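Gripper station at Ulutska gets its long-awaited checkup
Mar 29, 2022

I spent my morning over at the Ulutska workshop, where Evelien Van der Linden has been going through the hand-held grippers used for the washroom counter setup. I thought I'd stay ten minutes. I stayed until lunch!

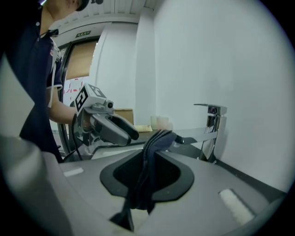 The trouble started with the fingers on unit 3448, which had begun closing a hair late (you'd never spot it, but the logs do). Evelien swapped the spring, tightened the housing and then went over every marker block, because a block that has shifted even slightly throws off the tracking. She checks the cables too – a tired connector can look like a bad sensor and cost you a whole afternoon.

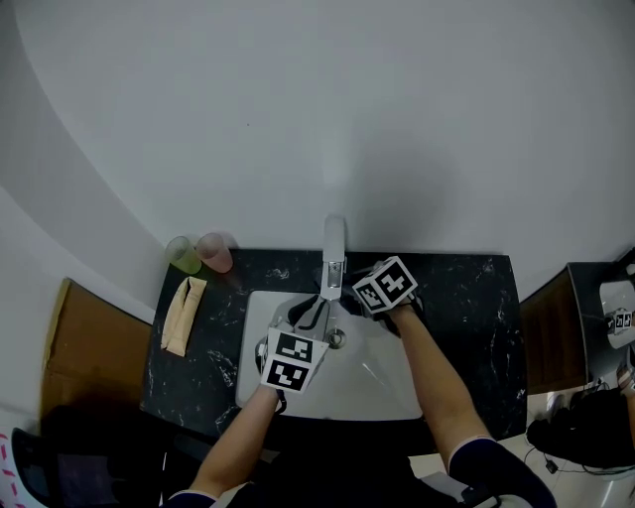 Ward Brouwer keeps the service log, and he tells me the grippers now get this treatment every 700 cycles. It used to be whenever somebody complained. The new finger pads come from Rondent, and I'm told 4 spare sets are already in the drawer. The next big job is new wiring for the second station, planned for August, and I've already asked if I can come back and watch.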